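Filed under: Lists > Manipulation > Planning and Control
Reading time: 2 min
We use cookies to keep you signed in to the archive. Accept | Settings

Subject: Re: [marwat-dev] Planner rejects two-arm grasps near the attached object
October 2023

> After moving to the June release of Marwat we get START_STATE_IN_COLLISION
> on most two-arm plans. The left arm holds the part, the right arm is brought
> up to the fitting, and the next request fails at once. Padding is the
> default 6 mm. Has the attached body handling changed, or is our allowed
> collision matrix wrong?

It changed. Before June, an attached body inherited the padding of the link it was attached to. It now has its own value, and the default is applied on top of the link padding. With a small part you would hardly notice. With a pipe assembly on the left gripper and the right fingers close to a connector, the padded shapes overlap before you plan anything.

We hit the same thing in Bendutlow, on white PVC pipe and fittings over black plastic sheet.

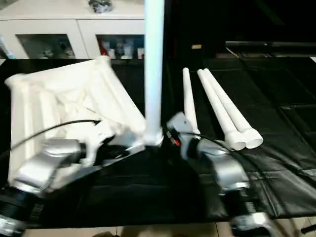 What works for us is to set attached_padding to 0, keep link padding at 4 mm, and add the right finger links and the held fitting to the allowed matrix for the final approach only. Remove the entry once the grasp is released. If you leave it in, the planner will happily send the elbow round and put the fingers through the pipe on the way back.

A second point, which may bite you later. The Hurnico perception node publishes the held assembly as one convex hull. For anything with an open middle this is far too greedy. We switched to a set of cylinders fitted per pipe — slower to build, but over 602 logged requests the false start-state collisions went away. Planning time rose to 700 ms in the worst case, all of it in the distance checks.

The patch to Prurnex that exposes attached_padding as a run-time parameter is on the attached-body branch. It needs a rebuild of the scene monitor. I have not tested it with the velocity controller.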